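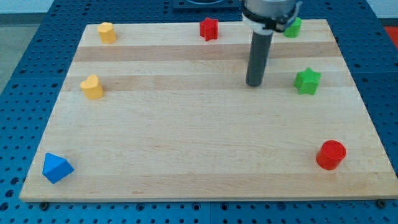
Week 2 Handout: Reading a Restaurant Before You Review It

Reading time: 2 minutes
Print this page | E-mail this page

Welcome back, everyone, and thank you for the lovely first paragraphs you turned in (I read them all over a long breakfast and enjoyed myself very much). This week we leave the plate alone for a while and think about the room, the menu and the people carrying things to and fro.

Before you go

Look up the menu, but don't study it to death. I like to know the range of prices and whether the kitchen has one thing it clearly loves. At Sampaio, down by the harbor in Driltudport, that thing is clams, and you could guess it from the menu alone: five dishes out of the first page have clams in them somewhere, even the rice.

The first 30 minutes

Put your pen away. Notice how you were greeted, how long the water took, and whether you can hear the person across from you. Are the tables close enough that you've learned all about a stranger's kitchen remodel? Write it down later, in the car or on the bus, while it's still fresh - I have lost more good details to "I'll remember that" than I care to admit.

Ordering

Order one thing the place is known for and one thing that looks like an afterthought. A side of greens or a plain bowl of soup will often tell you more about a kitchen than the big roast does. At Narkaso I was ready to write only about the grilled fish, and then along came a little dish of warm beans with lemon, and there went my whole opening.

Talking about price

Give the reader real numbers. "Pricey" means one thing to a student and another to somebody celebrating an anniversary. If the tasting menu is $59, say so, and say whether you went home full.

For next week

Write 300 words on a meal you ate in July or later. Home cooking doesn't count this time, I'm sorry to say, but a lunch counter or a food truck is perfectly fine. Please leave out the word "delicious" and bring two printed copies, one for me and one for your partner to scribble on.

Related items
Week 1: Who Are You Writing For?
Week 3: Describing Flavor in Plain Words
Trorninska Bakery: A Sample Review With Notes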